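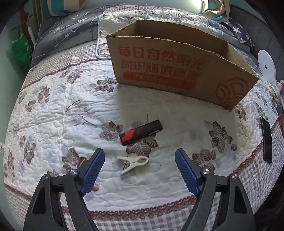
Quilted bedspread

A quilted bedspread is a bed covering made of two or more layers of textile held together by stitching or, in some modern goods, by heat bonding. It is laid over the sheets and blankets as the outermost cover. The term overlaps with quilt, coverlet and comforter, and usage differs between regions and between sellers. In the stricter sense used by textile manufacturers, a bedspread covers the pillows and reaches the floor or nearly so, while a coverlet stops below the edge of the mattress.

Construction

The usual form has three layers: a face fabric, a filling (also called batting or wadding) and a backing. The face carries the color or print. Leaf, flower and geometric prints on a white or cream ground are common in factory goods. The backing may be plain, or may carry a second print so that the spread can be turned over.

Filling is most often polyester or cotton. Polyester filling is light, dries quickly and keeps its thickness after washing. Cotton filling is heavier and flatter and tends to shrink on the first wash, which gives the puckered surface that some buyers prefer. Wool and silk fillings are made in smaller amounts. Bedspreads use less filling than comforters, and the finished cloth can be folded at the pillow line without forming a thick roll.

Filling weight is given in grams per square meter or ounces per square yard. Figures from different makers can be compared only when both refer to the filling alone, as some labels give the weight of the finished cloth.

Stitching

Quilting stitches keep the filling from shifting. Their spacing depends on the filling: loose fibers need close lines, while bonded batting can be stitched more widely. Patterns fall into several groups.

Channel quilting: parallel straight lines, normally running the length of the spread.
Diamond quilting: two sets of diagonal lines crossing at a fixed angle.
Vermicelli or meander quilting: one continuous curving line that does not cross itself.
Outline quilting: lines that follow the edges of the printed or pieced design. It requires the print and the stitching to be lined up and is slower to produce.

Multi-needle machines stitch the whole width of the cloth in one pass. Single-needle machines move the head or the cloth in two directions and are used for outline work. Hand quilting uses a short running stitch through all layers - the needle is normally rocked to load several stitches at a time.

In ultrasonic quilting, the layers are joined at points by vibration and pressure, with no thread. The method works only where the layers contain enough synthetic fiber to melt. The joined points are stiffer than the cloth around them and may separate after repeated washing.

Edges and corners

Raw edges are closed with a bias binding, a straight binding or a turned hem. Scalloped edges need bias binding, as a straight strip will not follow the curve. Spreads intended for beds with a footboard may have split corners, which let the sides and the foot hang separately. Rounded corners are used where a square corner would rest on the floor.

Care

Most cotton and polyester bedspreads can be washed by machine in cool or warm water. A drum that is too small leaves detergent in the filling and can strain the seams. Flores (see Further reading) advises a second rinse for cotton filling and drying flat or over two parallel lines. Stored spreads should be refolded along different lines from time to time, as fibers weaken at a permanent crease.

Common faults include broken quilting threads, filling that works through the face fabric (fiber migration), and pilling where the cloth rubs against the bed frame. A broken thread should be tied off at both ends before the gap is restitched.

Further reading

Flores, Brayan. Layered Cloth: Filling, Stitch and Finish. Thevar.

See also

Batting
Counterpane
Duvet
Matelassé
Trapunto

This page was last edited on 14 August 2022.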